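Varketti Papers in Everyday Design
March
Reading time: 9 minutes
We use cookies to remember your preferences. Accept all | Manage settings

4. The bag on the table

4.1 Soft bags and their mouths

The literature on packing is mostly about boxes. This is understandable. A box has a volume that can be written down, it keeps that volume overnight, and two researchers looking at the same box will tend to agree on where it stops. Soft bags offer none of these comforts, and perhaps for that reason they have been left to the people who own them.

Our diary study at Ralberg asked 43 households to note each time they packed or unpacked a fabric bag at home, and to say in a sentence or two what gave them trouble. We received 3010 entries. A good many concerned the weather, and one household used the diary chiefly to pursue a disagreement over a flask. The remainder were unusually consistent on one matter. What people complain about is the mouth of the bag. Capacity, which fills most of the shop label, hardly came up.

A bag of stiff cloth holds its own mouth open and asks only to be filled. A slouched one folds in on itself as soon as it is let go, so that one hand is spent on keeping the way clear while the other does the work. Diarists called this "the holding hand", and several resented it. We have kept the term, having failed to think of a better one in two drafts.

The bag in Figure 4 belongs to the slouching kind. It is navy blue fabric, creased, with a wide opening, and its lower body spreads over the table while part of the mouth is pulled upward. A rounded, cream-coloured object sits deep inside.

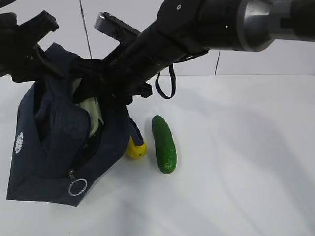
Figure 4. A soft bag with its mouth partly raised and a pale object inside.

Depth matters more than we had expected. In the diaries, a thing near the top of a bag is described as "in my bag", whereas a thing at the bottom is "in there somewhere", even when the bag contains nothing else. We first took this for a figure of speech. It came up so often, and with such feeling, that we gave it a code of its own in the second round.

Dark linings make matters worse, according to those who have them. Pale objects were reported as easier to find than dark ones, a result we pass on without claiming it as a discovery. Keys were the exception and were reported as impossible to find in anything.

Zips drew fewer remarks than mouths, though the remarks were longer. The usual grievance was a pull too small for cold fingers, and the usual remedy was to put a ring through it. Makers have caught up with this in part. Of the bags described to us as having a ring on the zip, 70 were said to have come that way from the shop. We did not ask how the others acquired theirs, and regret it.

4.2 The surface underneath

Most accounts of packing treat the table as scenery. We did so ourselves in the Hamel pilot, where the form had a box for "surface" and offered two answers, "table" and "other". Other won comfortably. People pack on beds, on stair treads, on the lid of the washing machine and, in over 200 entries, on the floor of the hall with the door already open.

A plain table nevertheless has much to be said for it. A soft bag placed there can settle outwards, and whatever is to go in can be laid beside it and looked at. The diarists who worked this way wrote shorter entries, which we read as a sign of contentment, though it may only mean that they had a bus to catch.

Light, bare surfaces were preferred by those who expressed a view. Patterned cloths were blamed for the loss of earphones, tablets and, on one occasion, a whole passport.

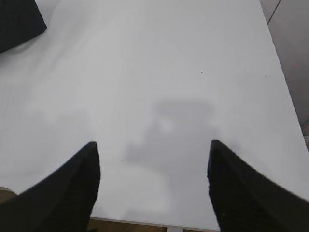
Clearing the surface first is a separate job, and the diaries are frank about how seldom it gets done. The more common practice is to push everything to the far end and begin. Objects moved in this way form what we came to call the margin: a strip of post, cups and chargers that belongs to no task and survives all of them. In the Vaton flats, where tables were small, the margin sometimes took up more room than the packing. One diarist drew us a plan of hers, to scale.

We had meant to ask whether a clear table makes for a better-packed bag. The diaries cannot settle it. Tidy packers own tidy tables, and the two habits arrive together so reliably that our data offer no means of prising them apart. A trial in which households swapped tables was discussed and costed, and then the cost was looked at again.

What can be said is that the order of work differs. On a clear surface, things were laid out before the bag was opened. On a crowded one the bag was opened first and things went in as they were found – heavy items last, on top of the sandwiches. Section 5 takes up the sandwiches.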